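Le bois et son veinage
Dossier jeunesse — fiche pour les 8 à 11 ans
Texte : Karine Lavoie

Regarde de près une table en bois. Tu y verras souvent de longues lignes, tantôt claires, tantôt plus foncées. On appelle cet ensemble de lignes le veinage. Il s'est dessiné pendant la vie de l'arbre, bien avant que le menuisier ne se mette au travail.

Chaque année, l'arbre fabrique une nouvelle couche de bois sous son écorce. Au printemps, il pousse vite et produit un bois clair. En été, sa croissance ralentit et le bois devient plus sombre. Ces couches forment des cernes, que l'on voit très bien sur une souche. Un chêne peut en compter plus de 200.
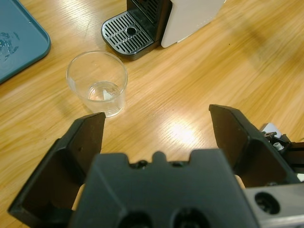
Lorsque le tronc est scié dans le sens de la longueur, les cernes apparaissent sous forme de lignes, droites ou ondulées selon l'endroit où passe la scie. Deux planches tirées du même arbre n'ont donc jamais tout à fait le même dessin.

Certaines tables brillent, d'autres restent mates. Cela dépend de la finition. Le vernis forme une couche lisse qui renvoie la lumière — c'est pourquoi une tache blanche se déplace sur la table quand tu changes de place. L'huile, elle, pénètre dans le bois et donne le plus souvent un aspect plus doux.

À toi d'observer
Pose une feuille de papier fin sur une planche de bois brut, puis frotte doucement avec le côté d'un crayon. Les lignes les plus marquées apparaîtront sur le papier. Note la date au dos de la feuille et range-la dans ton cahier.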